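Reading the War News From Prarkville

2026-03-17

My brother-in-law asked me last month why I still read about the ceasefire line every morning when I haven't lived near it in 11 years. I didn't have a good answer for him, so I'm writing one down.

I spent four months in Zodura as a translator for a small press office. The fighting was mostly in the hills by then. In town you heard it at night, and in the morning people went out for bread and compared what they'd heard. The front moved seven miles in the time I was there, then moved back.

What I read now is mostly short. A checkpoint opened or closed. A convoy was let through to Joltik after waiting five days. The army says one thing, the other side says another, and the reporter puts both in and goes home. I used to find that kind of story cold. Now I prefer it, having seen how often the longer ones had to be corrected.

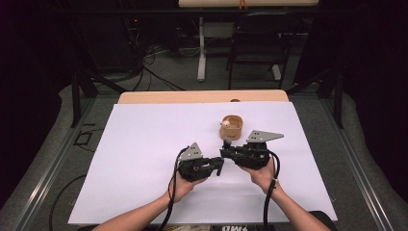

Two handheld grippers over a sheet of white paper.

Ngân Lưu worked the desk across from mine and she kept a paper map with pencil lines on it. She erased and redrew them so often that the valley road wore through. She would not draw a line until two people who didn't know each other had told her the same thing. I picked up that habit and still have it, to the annoyance of my family — I do it with weather reports too.

The talks are supposed to start again in April. The last round ended over prisoner lists, and I haven't read anything that says the lists have changed. The road between Zodura and Joltik is open in daylight, for trucks with permits.

Ngân is back there now and writes when the power is on. Her last email was mostly about the price of diesel. I'll post again when I hear from her.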